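Talking tabletop robots with Kauko Vainio
Posted 9th September in Interviews, Kits and Gear

I've been bugging Kauko Vainio for an interview since before I had a proper website, so when he finally wrote back with "fine, come by, bring something to eat," I was in the car before I'd worked out what to ask him. If you've hung around the hobby arm forums for any length of time you'll know the name. He designed most of the Volleck, the tabletop arm and gripper kit that a lot of you have been emailing me about, and he runs the help desk for it too (more on that later, because he has opinions).

Druldale is his company. It takes up the upstairs of a building that used to sell carpets, and there's still a rack of sample squares on the landing. Kauko met me at the door in socks. He's taller than I expected and talks very quietly, and then every so often he gets worked up about a connector and you can hear him from the parking lot.

I started with the easy one, which was why he makes a kit at all when there are so many arms you can just buy and plug in.

"I like kits," he said. Long pause. "You want a longer answer. Okay. When you put the wrist together yourself you know what the wrist can do. People who get one out of a box treat it like a magic thing, and then it drops a cup and they write me an angry letter. People who built it write me and say, I think I over-tightened the second joint. That is a much nicer letter to get."

I asked how many of those nice letters he gets. He pulled up the support inbox and there were 3,284 messages in it, going back to the first batch. He has answered nearly all of them himself, and he scrolled through a few with me reading over his shoulder (with the names covered up by his thumb, he was careful about that). One guy had mounted his gripper backward and sent a very long complaint about it closing when it should open. Kauko's whole reply was "please turn it around."

The first batch was 500 kits. He sold them mostly to people he'd met at meetups and a couple of community colleges, and he thought it would take two years to clear them. They were gone by July.

"And I was not happy! Everybody thinks I was happy. I had parts for 500 and I had ideas for fixing 12 things, and I wanted to fix the things before I sold more. So there was a gap, and in the gap people got grumpy."

I was one of the grumpy ones, so I kept my mouth shut and ate a cookie.

What changed

The version on sale now is the second one, and the big difference is the fingers. The old ones were short and kind of stubby, and they were fine for blocks and boxes but hopeless with anything low and flat. The new fingers are longer and slimmer. He handed me one of each and had me close my eyes and guess, which I got wrong, which he enjoyed a lot.

"The old finger, I designed it for wooden blocks, because everybody's first program is stacking blocks. Then I looked at what people really send me videos of. It is food! It is always food and dishes. They want it to hand them an apple. They want it to clear up after breakfast. One woman has been trying for months to get it to pick up a boiled egg."

Did she manage it?

"She managed it. The egg, less so."

The cable run is different as well. On the first version everything went through the inside of the forearm and you had to take four screws out to get at a plug. Now there's a loop on the outside by the wrist. It isn't pretty. I told him so, and this was the first time I got the parking lot voice.

"It is a service loop! Every real machine has one! You want it pretty, put a sock on it!" Then he laughed and said his daughter had in fact put a sock on one of them and it worked okay until it got caught.

Software is where I had the most questions, because this is the part my readers ask about. The kit comes with a program called Nurmi. It runs on an ordinary laptop, and you use it to move the arm around by hand, record what you did and play it back. You can stop right there and have a perfectly good time. If you want to go further there's a training side, where you record the same job over and over and it tries to work out the general idea, and that was the bit I wanted to hear about.

How many times over and over, I asked him. He winced.

"For one object, always in the same place, not many. For a messy table, a lot. I did more than 3,000 recordings for the set we ship with it, and I did them in this building with my own hands, and I don't recommend it as a hobby. But now you start from mine and you add your own on top, and that goes much quicker."

He's cagey about promising what it will do. I tried to get him to say on the record that a new owner could have it picking up an apple on the first weekend, and he wouldn't. He'd say "probably an apple." He would not say lime. Limes roll, he told me, and they're small, and if you come in at an angle they squirt off sideways and you find them under the radiator in winter.

I love a man who has thought this much about limes.

What goes on the table

We spent a good half hour on this and I could have stayed on it all day. Kauko has a thing about test objects. His view is that most people practice on objects that are too easy and too much like each other, and then wonder why the arm falls apart the first time it meets a real kitchen.

"You put out six blocks, six colors. The robot gets very good at blocks. Congratulations, you own a block robot. I say put out the block, one block, fine, and then put next to it a thing that is round, and a thing you can see through, and a thing in a shiny wrapper. A bowl, because a bowl you have to grab by the rim or not at all. Something with a handle. Make it annoyed."

The see-through stuff is the hardest, he says. A clear water bottle is a nightmare for the camera because half of what it's looking at is whatever's behind the bottle, so he tells beginners to start with one that has a nice big label around it and aim for the label. Same goes for a glass cup, only there he looks for something dark inside it.

And then there's cake. I'd wondered about the cake, since he puts a slice out with everything else.

"The cake is for the person, you understand? The robot doesn't care. But when the person at the controls sees a cake with blueberries on top, they slow down. They get careful with their hands. You get beautiful recordings when there is a cake in the middle." 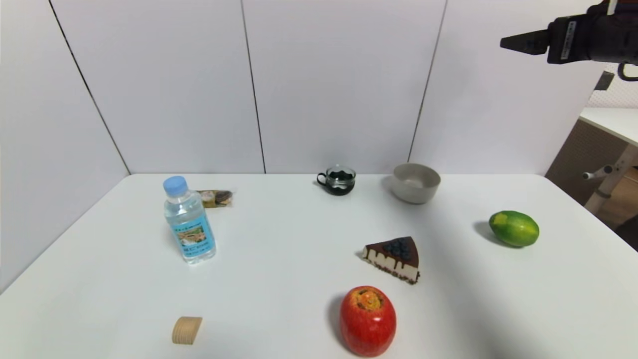 Price, and what you don't get

Okay, money. The full Volleck kit is $639, which covers the arm, the gripper with the new fingers, the power supply and Nurmi. It doesn't include a camera or a laptop, and it doesn't include a table, which sounds silly until you find out how fussy he is about tables. He likes white, with no pattern, and heavy enough that it won't shuffle when the arm swings. I asked if my kitchen table would do. He asked me what it was like and I said wobbly with a plaid oilcloth, and he just looked at me.

If you own a first-version kit you can get the fingers and the wrist cable on their own. He wouldn't give me a price for that yet but said it would be "less than dinner for two, somewhere normal."

Shipping goes through Hetport, who do the boxing as well. I've had mixed luck with them on other orders, so I brought it up, and he said they'd been good to him apart from one pallet that took a scenic route. Allow a couple of weeks. If something's missing from your box, write to the support address and send a picture of everything laid out, because he can spot a missing bearing faster than you can.

My gripes, since you know I always have some. The printed manual is still too small to read without my glasses and a lamp. The gripper motor has a whine to it that my dog would hate. And I don't think the training side of Nurmi is as friendly as Kauko thinks it is. He sat me down to try it and I got lost twice on the same menu, and when I said so he wrote it down on the back of an envelope, so we'll see.

But I had such a good time driving the thing! There's a little hand controller and you squeeze it and the fingers close, and it took me a few minutes to stop moving my own head around as if that would help. Kauko says everyone does that. He also says everyone sticks their tongue out, and I'd like it noted that I did not, or at least he was too polite to mention it.

Last bits

I asked him what's next and he said sleep. I asked again and he said softer fingertips, maybe, and a second arm so you can hold the bowl with one and put things in it with the other. He has a pair set up downstairs but he wouldn't let me see them because "they are fighting."

I also asked, for those of you who wrote in about it, whether there will be a pre-built version. No. I asked if he might change his mind. Also no. He did say that if you get stuck you can bring your half-built arm over to Druldale on one of the open evenings and he'll sit with you while you finish it. Dates go up on their events page, and you should email first so he knows to buy enough coffee.

My own kit is ordered. I'll do a build diary once it gets here, and if anybody has a plain white table they're looking to get rid of, let me know in the comments.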